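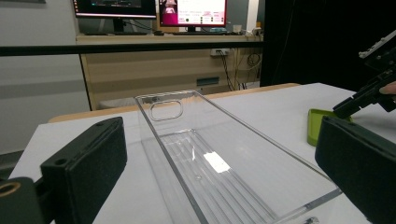

# Cluner hand-held gripper kit – tray handling notes + data card

Working README for the Cluner kit we've had on loan from Clorkport. Part review, part data card, part notes to ourselves. Last proper tidy June 22, 2021. Some bits still rough, see the end.

## What's in the kit

- 2 hand-held grippers, black, one per hand
- camera on each gripper, looks down past the fingers
- foam pads for the fingers, spare set in a bag
- hex key (ours was missing, Clorkport posted one)
- charger, short lead – too short for our bench

No arm needed. You do the job with your hands in the grippers, the kit records it, you train on that later. We fit the same fingers to the arm at Forkham when it's time to replay.

## Task

Clear tray, white table. Pick it up, move it, put it down square. Lime-green tray on the table as well, used in the longer version of the task.

The clear tray is the awkward one:

- transparent walls, shiny along the edges
- ribbed floor throws back a bright glare
- handle cutout in the end wall – tempting to hook a finger in, please don't, grip the walls
- long, so it swings if you hold it near one end

Green tray is easy by comparision. Start new people on that.

## Folder layout

```
tray_handling/
 left/ video, left hand
 right/ video, right hand
 grip/ finger opening, one file per take
 pose/ hand track, may have gaps
 notes.txt operator remarks, free text
 splits/ train and held-out lists
```

Takes are numbered in order of recording. Gaps in the numbers are deleted takes, not missing ones. Left and right share a take number. If one side is missing the take is in `notes.txt` with a reason, or should be.

## How to record a take

1. Pads on, both grippers. Check they sit flat.
2. Charge light green. Amber will do for short takes.
3. Open and close fully, both hands. Sets zero for the grip file.
4. Start both recordings from the desk, not from the handles – handle button drops the first second or so.
5. Fingers either side of the tray before closing. Don't drag.
6. Lift, move, lower, open. Hold still a moment at the end.
7. Stop. Write the note straight away, you will not remember later.

Dropped it? Keep the take, mark it `drop`. Abubakar loader skips these by default, flag below.

## Loading

Uses the Abubakar loader, nothing special.

```
abubakar load tray_handling --split train
abubakar load tray_handling --split train --keep-drops
abubakar check tray_handling
```

Run `check` first. It finds mismatched takes and empty grip files. It does not look at the video at all so a black clip will pass.

## What we think of the kit

Good:

- quick to pick up. New people fine after a handful of takes
- foam pads hold smooth plastic better than the bare fingers did, no contest
- swapping fingers is easy, screws are where you can reach them
- both hands in sync, once started from the desk

Less good:

- wrist ache. Up to 6 takes in a row, then swap over
- fingers block a fair bit of the view when close in. You get used to it, the model might not
- hand track wobbles when the table is plain white and there's not much else to lock on to. Clutter in the background helps, so we stopped tidying the desk behind
- pads wear at the corners. We changed ours in January and they're due again
- manual is thin. Page on syncing is wrong, ignore it

Would we buy it? Yes for table-top work. For anything heavier than a tray, ask Clorkport first, they were straight with us about what the fingers will take.

## Known problems

- Glare. Bright patch on the ribbed floor confuses the depth step. Blinds help, a lamp to one side helps more. We have not removed glare takes from the set.
- Clear walls. Edge finder sometimes picks the rim and sometimes the base. If your labels jump about that's why.
- The other hand shows up in shot, fingers and all. Fine for training here. Faces must be kept out – check before sharing anything.
- Screens behind the table. Close anything private before recording. We don't blur.
- 7 takes have the grip file shifted against the video. Listed in `splits/shifted.txt`. Fixable, not fixed.

## Use and sharing

Fine for: grasp training, two-hand timing, testing how you cope with see-through plastic.

Not fine for: safety claims, speed claims, anything with food or glass. One table, a small number of trays, same lighting most of the time. It won't carry over to your kitchen.

Inside Forkham, use freely. Outside, ask first, and pass this file on with the data.

## To do

- [ ] realign the shifted takes
- [ ] longer charger lead
- [ ] takes with a dark cloth under the clear tray
- [ ] write down pad changes somewhere that isnt a sticky note
- [x] spare hex key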